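About Ondex

4 min read

Ondex develops software for robotic manipulation. Our products cover grasp planning, motion control and the tools that engineering teams use to record, label and review demonstration data. The company has its main office in Laswood, with a smaller software group working under the Říha name, which Ondex acquired and has kept as the label for its planning library.

Our customers handle goods that vary in shape, stiffness and surface. They include packing lines, parcel operations and research laboratories. Most of them already own their hardware and come to us for the layer that decides where a gripper should close, how fast it should approach and what it should do when the first attempt fails.

What we make

Kovum is our data and policy platform. It takes in video and gripper motion from hand-held devices, aligns the two in time, and produces training sets in a format that our customers' own learning code can read. Each recording passes through automatic checks for dropped frames, tracking loss and timing drift before a reviewer sees it. The current release of the item library holds 3849 entries, and each entry carries notes on packaging type, closure and preferred grasp region.

The Říha planning library computes collision-free paths for arms with six or seven joints. It runs on an ordinary industrial computer and returns a first usable path within 80 milliseconds on our standard test set. Customers may use it with Kovum or on its own.

Flexible packaging receives particular attention in our work. A sealed bag changes shape under the fingertips, a printed surface can confuse depth estimates, and a clear wrapper may return very little signal at all. Our perception group keeps a standing set of household and retail goods for this purpose, and new items are added every September after a review of the failures that customers have reported.

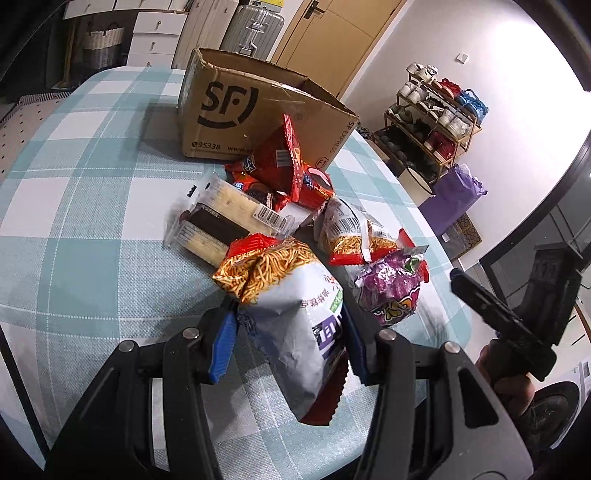
Can Ondex software be used with a gripper we designed ourselves?
Any two-finger gripper can be added by supplying a geometry file, the opening range and a calibration recording, and our support staff will check the result before it goes into use.

How we work

Each project begins with a written description of the task and an agreed measure of success. Our engineers then collect a first set of 200 demonstrations, train a baseline policy and report the results to the customer, including the cases that failed. Larger collections follow only when the baseline shows where more data is needed. Standard projects are limited to 2000 demonstrations per task.

Source access to the planning library is available under license. Customer recordings remain the property of the customer and are stored separately from our own.

Leadership

Noreen Kinsella is Managing Director and is responsible for customer programs and licensing. Hatsue Honda is Head of Perception and Planning and oversees technical work on both product lines, including the release schedule and the test set.

Inquiries about evaluation licenses should be sent to the Laswood office through the contact form.

This website uses cookies to measure traffic and remember your settings. Accept all | Manage preferences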